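Planting trees in a meadow

Posted May 29, 2022

I went to the public meeting about the Tolon tree planting because a neighbor asked me to, and I came home with a glossy folder and a bad mood. I have been trying to work out the bad mood ever since.

The plan is simple enough to fit on a postcard. The county owns a long, sloping piece of rough grass between the Tolon road and the creek. Flultow, a company that sells carbon offsets, will pay to plant 3968 trees on it. The county gets a forest, Flultow gets something to sell, and everyone gets their picture taken with a shovel. The folder calls the site "underused open ground." I have walked that ground for most of my adult life and I'd like to know who was supposed to be using it.

Let me say where I stand before somebody writes in. I like trees. I've planted plenty, and killed a fair number by planting them in the wrong spot, so I have some experience to offer here. My trouble is with the idea that a place with no trees on it is a place where nothing is going on.

The Tolon slope is old grassland. It was hayed for a long time and then it was mostly left alone, and as far as anyone can tell it has never been plowed. The soil is thin and poor, and poor soil is what most of our native wildflowers want. In late spring there's blue-eyed grass near the top, and later on you get butterfly weed, mountain mint, little bluestem, and a scruffy patch of something in the aster family that I have misidentified three years in a row. There are meadowlarks. I don't hear them everywhere anymore, and I do hear them there.

You can't get that back by pulling the trees out later. You shade it, the leaf litter builds up, the seed in the ground gets old and dies, and then what you have is a young wood with not much in it. I'm told a young wood with not much in it becomes an old wood with a great deal in it if you wait. Fine. How long? I asked at the meeting. The man from Flultow said the project had "a 70 year horizon." I asked who would be checking on it in year 69 and he laughed, pleasantly, and took the next question.

I'll come back to him. First, the survey.

There was an ecological survey, and the folder leans on it hard. "Low existing biodiversity value," it says, with a little leaf symbol next to it. I asked the county for the full thing, and to their credit they sent it without a fight. It runs to a lot of pages and most of them are maps. The part that matters is short. One person walked the site one time. It was in August, right after it had been mowed.

I read that paragraph twice and then went outside for a bit.

If you go to a restaurant at four in the morning you may conclude that it has no customers. Mowed grass in late summer looks like mowed grass. The spring flowers are long gone and the fall ones have had their heads cut off. The birds that nest on the ground have finished and moved along. The surveyor, in fairness, says as much. There's a line recommending "a repeat visit during the main growing season before any change in management." It's in the full report. It isn't in the folder.

Halima Usman has kept records of that slope on and off for longer than I've lived here, mostly moths, with plants when she remembers. Her list of moth species for the site stands at 372. She offered it to the county over the winter and got back an email thanking her for her interest in the Tolon Community Forest. Moths don't photograph well for folders, I suppose. But a list like that tells you something about the plants, as a lot of those caterpillars eat one thing or a few things, and the thing has to be there.

Now, I try to be as hard on my own side as I am on the other one, so here goes. Halima's records were not made to any fixed method. Some years she ran a light trap a lot and some years hardly at all. Somebody could fairly say that if you looked that hard at any field you'd get a long list. I don't know that they'd be wrong. There's no comparison site. And I'm fond of the place, and being fond of a place is a lousy way to judge it. I've also heard people on my side of the room claim that grassland always stores more carbon than forest, and that is just not so. It depends on the soil, the climate, what you plant, and what happens to it. Grassland can hold a lot of carbon underground where fire doesn't easily get at it. That's about as far as I'd go.

But the burden shouldn't be on the people who want to leave it be. If you are going to change a piece of ground for good, you ought to know what's on it first, and one walk after a mowing doesn't count as knowing.

Then there's the planting list. Flultow calls it a "native mix," and most of it is. Most of it is also two species, because those two are cheap as seedlings and grow fast, and fast is what the carbon math rewards. The spacing is tight. There's a plastic tube for every tree, and the plan says the tubes will be collected "as appropriate." I know of one older planting by the same outfit, at Monach, so I drove out to have a look. The tubes are still there. A good number of them are lying in the ditch. Plenty of the ones still standing had a dead stick inside or nothing at all. I didn't do a proper tally and I'm not going to pretend to a percentage, but I'd want to see Flultow's own figure, and when I wrote and asked for it I was told survival data is "commercially sensitive."

Think about that for a minute. They are selling the trees' growth. Whether the trees are alive is a secret.

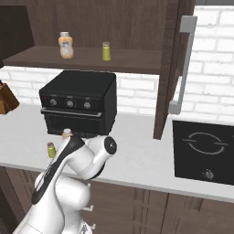
The pleasant man from Flultow did say one thing at the meeting that stuck with me. He said that people always object to change in the landscape and that in ten years they object just as loudly to changing it back. He's got a point there. I've seen people fight to save a row of half-dead spruces that the highway department stuck in by mistake. We get used to things. Maybe I'm used to the slope. I've turned that over a good deal and I still come down in the same place, but it's less comfortable than it was.

What would change my mind? I think it's only decent to say. A survey done properly, spring through fall, by somebody the county picks and Flultow doesn't pay. If that came back and said the slope was worn-out pasture with nothing much in it, I'd shut up. I'd be surprised, but I'd shut up, and I would probably go and help plant.

And there are places for the trees. This is the piece that drives me up the wall. Okeke Farm, on the far side of the creek, has bottomland that floods every other year and was woods within living memory. It's been in corn, it hasn't paid, and the family has said in public that they'd talk to anybody. Trees there would shade the creek, hold the bank, and join up two bits of existing woods. You could hardly ask for a better spot. I raised this too. The answer was that the county already owns the Tolon slope, so it's simpler. Well, yes. It's simpler to look for your keys under the streetlight.

Morenike Isah, who chairs the parks board, has been more patient with me than I probably deserve. She told me after the meeting that the offer has a deadline on it, that the county has no money of its own for land, and that when someone shows up wanting to spend theirs it's very hard to say "come back next year." I believe her. I think that's how most of these decisions get made everywhere, by decent people with a deadline. I asked whether the deadline was the county's or the company's. It's the company's.

She also told me the written comments so far came to 531, and that most were in favor. I looked at the comment form. It asks, "Do you support planting trees in our community?" I'd have said yes myself.

If you want to send in your own, you can skip the form and write a letter, and they have to count it the same. Mine asks for four things: a full-season survey before anyone breaks ground, a serious look at the Okeke land, survival numbers made public every year, and money set aside now to take the tubes away. None of that is radical. A company that was sure of its trees wouldn't mind the third one at all.

Halima is going up the slope again after dark this week if the wind drops, and says anyone can come so long as they bring their own flashlight and don't park on the verge. I'll be there. I still want to get that aster sorted out, though it won't be in bloom for months and she's already told me I'm looking in the wrong genus.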